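3.2. Conservation des médicaments au domicile

Les entretiens ont été conduits au mois d'août, dans les deux communes de Zirstead et de Trullidbridge. Nous avons invité 600 adultes ayant reçu une ordonnance de benzodiazépine au cours de l'année précédente, et 470 d'entre eux ont accepté de répondre au questionnaire complet. Les personnes vivant en établissement n'étaient pas éligibles. Le questionnaire Utenis, dans sa version française, comporte un module sur le stockage des médicaments, que nous avons complété par trois questions ouvertes sur le sort des comprimés restants après l'arrêt du traitement.

La notion de « comprimé restant » a demandé une définition précise. Nous avons considéré comme restant tout comprimé encore présent au domicile plus de deux semaines après la date de fin prévue par le prescripteur. Cette définition exclut les traitements pris à la demande, pour lesquels une date de fin n'est pas toujours écrite sur l'ordonnance. Dans ces cas, l'enquêteur a noté la réponse du participant sans la corriger, et l'analyse a été faite séparément.

La majorité des participants déclarent garder leurs boîtes dans un lieu ouvert, accessible aux autres membres du foyer. Les lieux les plus souvent cités sont la table de nuit, le tiroir de cuisine et le panier ou la corbeille posés dans une pièce commune (figure 1). Le rangement fermé à clé reste rare, y compris dans les foyers avec adolescents. Ce résultat nous a semblé important, car la plupart des usages sans prescription rapportés dans notre échantillon commencent par un comprimé donné par un proche, ou pris chez lui.

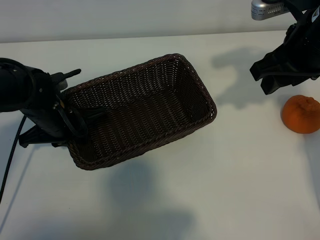 Figure 1. Panier tressé rectangulaire, sans couvercle.

Judite Rocha a objecté, lors de la relecture de ce chapitre, que le lieu de rangement déclaré ne dit presque rien de l'accès réel, et qu'une boîte laissée dans un tiroir peut être mieux surveillée par son propriétaire qu'une boîte enfermée dans une armoire dont toute la famille connaît la clé. Elle proposait d'interroger plutôt la connaissance du nombre de comprimés restants. Nous avons tenu compte de cette remarque et nous avons repris les réponses ouvertes avec ce critère. Il apparaît que les participants qui savent indiquer leur reste de comprimés sont aussi ceux qui rapportent le moins souvent une disparition inexpliquée, quel que soit le lieu choisi. L'association demeure après ajustement sur l'âge et sur la taille du foyer, mais elle s'affaiblit chez les personnes vivant avec un seul autre adulte.

Le retour en pharmacie est connu de presque tous les répondants, et pratiqué par une minorité. Les raisons données sont surtout l'oubli et l'idée que le médicament pourra servir de nouveau. Une participante de Trullidbridge explique qu'elle conserve ses comprimés « pour les mauvaises nuits », alors que son médecin a arrêté le traitement. Des formulations proches reviennent dans beaucoup d'entretiens, et plus souvent chez les participants âgés de plus de 60 ans. Elles montrent que la conservation est rarement une négligence au sens strict : il s'agit d'une réserve, constituée avec une intention, même si cette intention reste vague.

Deux limites doivent être mentionnées pour cette partie. Premièrement, les réponses sont déclaratives et aucun relevé n'a été effectué dans les logements. Deuxièmement, les entretiens de Zirstead ont été menés par téléphone et ceux de Trullidbridge en face à face, ce qui peut modifier la manière de parler du partage des médicaments avec un parent ou un ami. Le codage des réponses ouvertes a été réalisé par Jacqueline Rey au moyen du logiciel Uniyal, puis vérifié par un second codeur sur un sous-ensemble tiré au sort. Les désaccords concernaient principalement la différence entre don et prêt, que nous discutons dans la section 4.1.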